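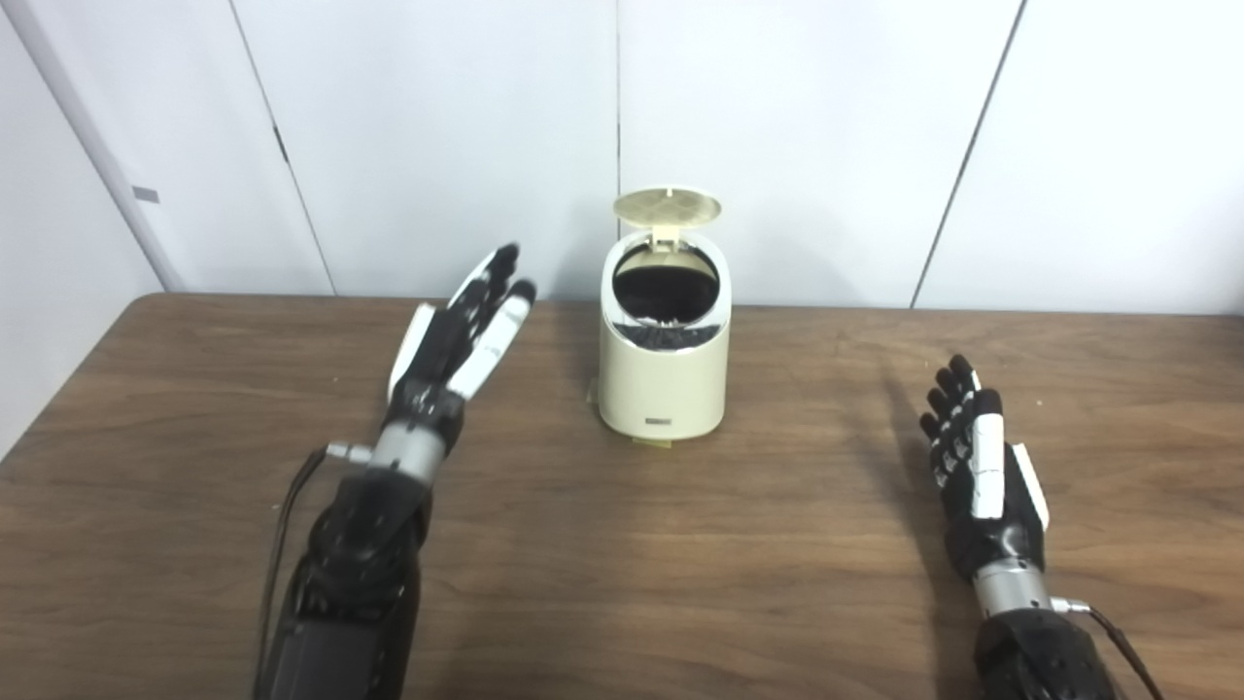

Charito Buenaventura
Moderator, Kitchens and Small Spaces

Little benchtop bins - who's still using theirs, and how do you line it?

Evening all. I've been meaning to start this one since October, when my sister moved into a flat with a kitchen about as wide as a bath towel and asked me which tiny bin she should get. I had far too many opinions for a text message, so I'm putting them here where they might be of use to more than one person.

I'm fond of the cream ones with the hinged lid. They go with nearly everything, they look friendly on a wooden table, and a lid that stands up at the back leaves you both hands for the peelings. Mine has lived beside the kettle for years and I'd be lost without it. Tea bags, garlic skins, the little stickers off the fruit, the corner you snip off the milk bag, all of it goes in there and the big bin under the sink gets a rest.

My trouble has always been the liner. I use black bags because that's what we buy for the bathroom, and they are far too roomy for a bin this size, so there's a great deal of plastic to tuck away somewhere. If I gather it inside the rim it looks tidy but slides down the moment something heavy goes in (a wet teabag will do it). If I fold it over the outside it stays put beautifully, but then the lid won't sit flat and there's a frill of black plastic on show like a petticoat.

So, how do you do yours? And has anyone found a bag that fits properly?

CB

kelpie_and_co wrote:
Oh, I have feelings about this! We've had one on the bench since the kids were small and I've tried every bag in the supermarket. What I do now is put the bag in, push a fist right down to the bottom so there's no air trapped under it, and only then fold the top over. The air is what does you in. You think the bag's down and it's only sitting on a cushion, and an hour later the whole lot has sunk.

For the extra plastic I twist a bit at the back, near the hinge, and tie it in a small knot so the opening is snug. Takes a few seconds and you stop noticing you're doing it.

Niall Sutherland wrote:
I'm going to be the grump and say no liner at all. We went without one last winter and haven't gone back. A folded sheet of newspaper in the bottom, tip it out every night after the dishes, quick rinse, upside down on the rack, done. We were getting through 24 bags a month between the kitchen and the bathroom and I couldn't see what any of them were for. My gran had an enamel pail on her bench for fifty years and I never saw a bag anywhere near it.

I will grant you that my wife doesn't love the rinsing.

kelpie_and_co wrote:
Niall, with respect, your gran probably wasn't putting yogurt lids and cling wrap in hers! Mine gets properly grubby. And a lot of these small ones have a hinge you can't get a brush into, so if anything sticky goes down the back it's there until you move house.

Niall Sutherland wrote:
Old toothbrush. Warm water, bit of bicarb. But fair enough about the yogurt.

prairie_dot wrote:
Hello from a very cold kitchen. I'm with Charito on cream. I had a white one before and it showed every splash of coffee, and the cream is ever so much more forgiving.

About bags: I use the Hamard ones, the small roll, and they fit my bin well enough that there's only a finger's width left to fold over. They're thin, mind you, so I wouldn't trust them with a lemon rind that has a sharp edge on it. My neighbour swears by Brondus, which are thicker, but she has to double the top over twice and it makes the rim so bulky that her lid bounces. We've agreed to disagree and we still have coffee on Thursday.

One thing I'd add for your sister, Charito. Tell her to check how far the lid opens before she picks a spot for it. I bought mine for a shelf, got it home, and found I could only get the lid halfway up before it bumped the shelf above. It lived on the floor for a month out of spite.

Charito Buenaventura wrote:
Dot, that's such a good point and I'd never have thought to mention it. She has cupboards right over the bench, so I'll make her measure with the lid up. And I did try the fist trick tonight, kelpie, and I'm a bit embarrassed at how well it went after all these years of patting the top and hoping.

I also want to put in a word for keeping the thing low and round. The tall skinny ones look smart in the shop, but my old one went over every time I reached past it for the toaster, and coffee grounds get into places you wouldn't believe.

tamarack71 wrote:
Jumping in as someone who has gone off them completely. I had an Orkness with the flip lid, paid good money, and I found that having a bin on the bench meant I never took anything to the compost. It all went in the little bin, and then the little bin went in the big bin, and by the end of the month our green caddy was practically empty. I gave it to my son for his desk and it's doing a fine job there with pencil shavings and gum wrappers.

I don't say nobody should have one. I do think people should ask themselves whether it's saving a job or adding one.

Niall Sutherland wrote:
Now there's a sensible person. Though I'd say the cure is to make the benchtop one the compost bin and put the wrappers elsewhere. That's how ours works, and another reason the bags went.

prairie_dot wrote:
I don't know, I think it depends where your compost is. Mine's at the far end of the yard behind the shed and from December on I need boots and a shovel to get to it. I'm not doing that for one apple core! I save it all up in an ice cream pail on the back step and the little bin gets the rest.

kelpie_and_co wrote:
Desk and bathroom are both good spots for them, tamarack. My mum keeps one on her sewing table for threads and that one has never needed a bag in its life. No smell, nothing sticky, she just shakes it out. So perhaps the honest answer to the liner question is that it depends what you're throwing in.

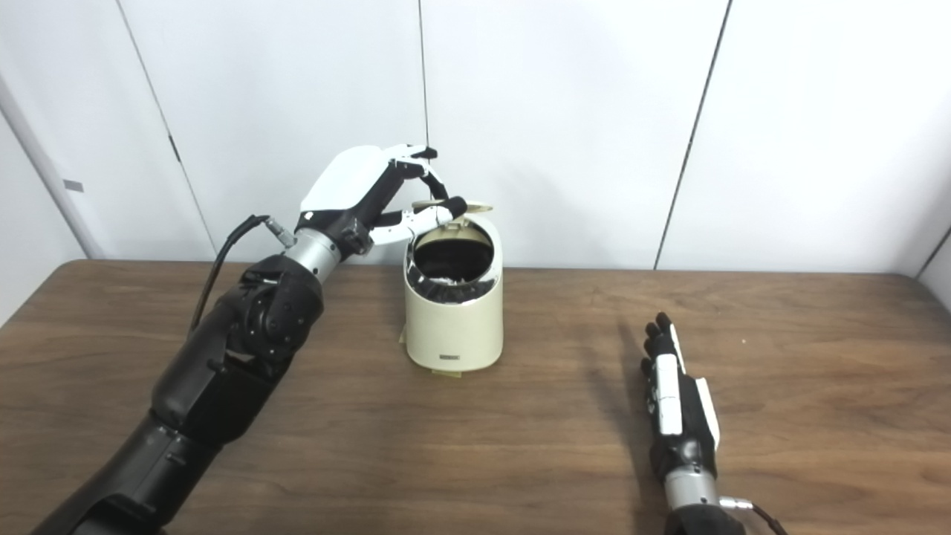 Re: how I change the bag (long, sorry)

Charito Buenaventura wrote:
A few of you have messaged asking how I do mine now that I've taken everyone's advice, so I'll write it all out and then people can tell me what I've got wrong.

I bring the bin over to the table, where there's some elbow room, and put the lid right up out of the way. Old bag out, tied off, straight to the big bin before I forget and leave it by the fruit bowl. Then I wipe around the inside of the rim with a damp cloth and go over it again with a dry one, paying attention to the bit by the hinge (thank you Niall, the toothbrush lives in the drawer now). New bag opened with a good shake, in it goes, fist to the bottom, and I smooth it up the sides all the way round.

For the top I've settled on tucking it inside the rim after all. I know I complained about it in my first post, but with the air out from underneath it does stay, and I much prefer the look. The lid closes properly, too.

Last thing, I close the lid and open it again a couple of times to see whether the plastic catches. If it does it's nearly always at the back, and a small tug sorts it out.

Niall Sutherland wrote:
A fine method for people who enjoy bags. I did a sum on ours for the fun of it, and over the years in this house I make it 1,546 of the things, just for the kitchen. I'm not trying to shame anybody, I was only surprised.

kelpie_and_co wrote:
I'd like it noted that I haven't done that sum and won't be.

Charito, I'd still fold over the outside if you've got toddlers visiting. Ours used to drop whole mandarins in from a great height and no amount of tucking stood up to that. A wide elastic band under the rim holds it if you don't mind the look.

pillai_street wrote:
Hi, long time reader, first post. Does anyone know about replacement lids? I have the Pillai one and the hinge has gone floppy, so the lid won't stay up by itself and I'm holding it open with my wrist while I scrape the board. The bin itself is perfectly good and I'd hate to throw it out over a hinge.

prairie_dot wrote:
Welcome! I don't know about that one in particular, but on my old white one the pin had worked its way out to one side and I pushed it back with the handle of a teaspoon. Have a look for that first. If it's the plastic that's worn I've heard of people wrapping a sliver of tape around the pin to stiffen it up, though I haven't tried it myself.

tamarack71 wrote:
Or take the lid off altogether. If you empty it every day you don't need one.

kelpie_and_co wrote:
Fruit flies, tamarack! Fruit flies! Come and stand in my kitchen in February and tell me I don't need a lid.

pillai_street wrote:
It was the pin! It was poking out on the left and I'd never noticed. Pushed it in with a chopstick and it's holding for now. Thank you Dot, you've saved me a trip to the shops.

Charito Buenaventura wrote:
Oh, I am pleased. I'll leave this open, so if anybody comes across a small black bag that fits a small round bin with nothing left over, please do post the name of it. My sister has gone for a cream one in the end and she's already rung me to complain about the liner.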